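Skindcombe fold
Print this page | E-mail this page

The Skindcombe fold is a way of folding paper for handmade cards and small books, in which a single sheet opens into a standing row of panels with a pocket behind each one. It takes its name from the village of Skindcombe, where it was first taught at a summer craft school, and it has become one of the best-loved folds among card makers who like their work to have moving parts. It needs no glue in its simplest form, and a beginner can make a good one in a single evening.

Origins

The fold was worked out by the paper artist Kumudini Howlader, who had been looking for a card that would stand up on a narrow shelf without falling on its face. Her early tries were based on the ordinary concertina, and several of them survive in the school's sample drawers, complete with pencil notes and crossed-out measurements. The step that made all the difference was turning the bottom edge up before making the upright folds, so that the pockets and the feet of the card are formed from the same strip. It is a lovely piece of thinking, and people who take one of the early samples apart are often surprised by how little there is to it.

Howlader taught the fold to a class of 13 in February, using offcuts of wallpaper lining. One of the students, Afroza Patwary, went on to write the first printed instructions, a stapled booklet called Pockets and Feet, which ran to 487 copies and is now eagerly hunted for at craft fairs. Patwary's drawings are wonderfully clear, and most later guides follow her order of steps.

Method

The basic card uses a long strip of paper, with the grain running from top to bottom. The lower third is folded up and creased hard with a bone folder. The strip is then divided into equal panels and folded back and forth, starting with a valley fold. Each pocket is opened slightly with a fingertip so that the card stands. Thick card tends to crack along the turned-up edge and is usually scored first.

Tags, pressed flowers, tickets or tiny letters can be slipped into the pockets. Stamping is normally done while the sheet is still flat, and makers quickly learn that anything stamped on the lower third has to go on the back of the paper if it is to face outwards!
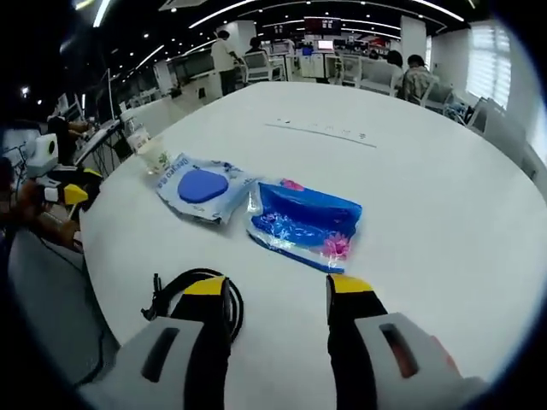
Variations

There are 3 well-known forms. The Nurnier has panels that grow taller from left to right, giving a stepped skyline that is perfect for rows of houses or a bank of trees. The Shboul joins the two ends into a ring, making a star when seen from above, and is a great favourite for winter cards. The Fliltatwood is the hardest and perhaps the most rewarding: alternate pockets are slit and turned inside out, so that the colour of the back shows through in a chequered band. Two-sided paper suits it beautifully.

Patwary later added a tiny Nurnier meant to be worn as a brooch, with pockets just big enough for a folded stamp.

Use in swaps

The fold is very popular in postal swaps, as it packs flat and weighs next to nothing. In a round-robin swap each maker fills one pocket and sends the card on, and the last person adds a cover band before posting it home.

See also: Concertina book; Pocket card; Scoring

Print this page | E-mail this page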